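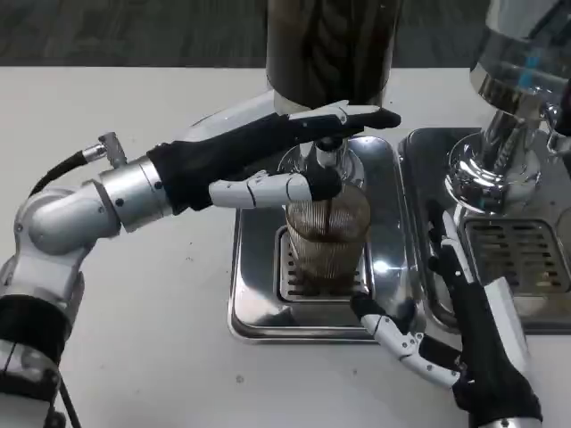
November, notebook, corrections project. Started 9:15, later than I wanted.

Picking up from the last entry, where I'd left the Gumton set half coded and a note to myself that said "ask Ívar re: silent ones!!" and nothing else. Very helpful, past me. What I meant (I think) was the stories where the text changed after publication but no correction line was ever added. We'd been calling those silent edits and tossing them in one bucket, and the bucket is now huge and full of junk.

So the morning went to sorting the bucket. We have 700 articles in the Gumton pull, each saved at publication and then again at intervals until the page stopped changing. Jorko does the comparing. It's fine at spotting that something changed and hopeless at telling me whether I should care. It flags a moved comma. It flags the weather widget. It flagged a story as "substantially revised" and the whole revision was a newsletter sign-up box that had wandered into the body text. I spent way too long on that one looking for a deleted quote.

Fix for now: I strip anything that shows up word for word on more than one page in the same hour before Jorko sees it. Crude, but the pile went way down. Still leaves photo credits getting through on some stories, need to look at why. The script is in the shared folder under strip_repeat, please don't run the older one next to it, it eats headlines.

After that I hand coded what was left of the first batch, and 59 of them have a real change of fact with no note to the reader. Real change meaning a name, a number, a place, a job title, a date, or who said what. I did these fresh without looking at my earlier codes and then compared. Mostly I agree with myself. Where I don't, it's nearly always job titles. Is "acting superintendent" to "superintendent" a correction or an update? If she was acting when the story ran, then the first version was right and the second one is news. If she wasn't, it's a fix. The page won't tell you which. I've been going back to the school board minutes to check and it takes forever, ten minutes of digging for one word.

Called Ívar Hallgrímsson before lunch to argue about it. He worked a night desk for years before he came over to us and he has Opinions. His view is that desk people don't sort changes into corrections and updates at all when they're in the middle of it, they just make the page right and move on, and the note gets added if somebody complains or if an editor is looking over. He thinks our categories are a reader's categories. I said well, yes, the project is about readers! He said fine, but then don't write it up as though the desk made a choice to hide something. Fair point and I've changed the codebook wording. "Undisclosed" is out, "no note on page" is in. Longer and uglier but I can defend it.

He also wants us to track where on the page the note sits when there is one. Top, bottom, or tucked behind a "read more." I'd been leaving that for the second round. Moving it up, it costs almost nothing while I have the page open anyway. New column is note_pos, values top / end / hidden / none. If you coded anything before today leave note_pos blank, I'll go back through.

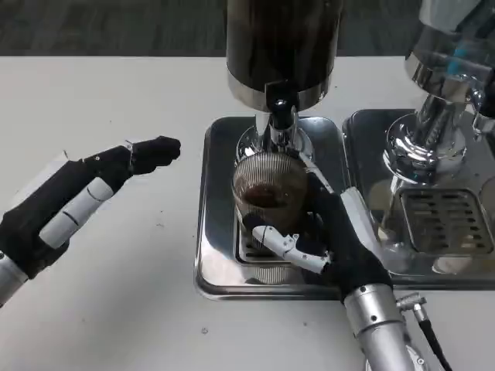
The ribbed glass, held under the coffee grinder.

Afternoon, 1:40. Interview prep.

The reader interviews are going to use the Valik mockups. For anybody who missed the meeting: Valik is our made-up town paper, so people aren't reacting to a masthead they already love or hate. Same story, 2 versions, one with the correction line on top and one with it at the end. I read both out loud to myself (door closed) and the top version sounds like the paper is apologizing before it's told you anything. The line itself is too long. Cut it to:

"An earlier version of this story gave the wrong street for the fire. It was on Alder Street."

Previously it went on about regretting the error and the time of the update and a link to the policy page. I might keep the policy link in for the end version only, but then I'm changing more than position, so no. Out of both. Need to redo the mobile layout because the shorter line now leaves a weird gap above the byline.

Interview guide is down to 40 minutes if people don't chat, and people will chat. I took out the warm-up about where they get their news. We ask it on the sign-up sheet already and in the pilot it ate up the good part of the hour. The question I like best is still the plain one, "did you notice anything about this page?" and then shutting up. I'm bad at the shutting up. In the pilot recording I can hear myself jump in every time, ugh.

3:30. Zoëga archive. Got the login working finally, it wanted the old department address. They have scanned correction columns from the print days, which would be great for the background chapter, except the text recognition turns every "was" into "vvas" so searching is a bit of an adventure. Searched "vvas incorrectly" and got loads. Good stuff in there, including a correction to a correction about a pie contest. Saved those to the print folder, haven't logged page numbers yet, must do that before I forget where they came from.

Things still open:
Photo credits getting past the strip script.
Decide on job titles. My vote is to code them separately and report both ways.
Second coder for the Gumton batch, I can't be checking myself forever.
Gap above the byline on the Valik phone version.
Page numbers for the Zoëga scans.
Send Ívar the new codebook page before he asks again.

Backup ran at 4:50, both drives.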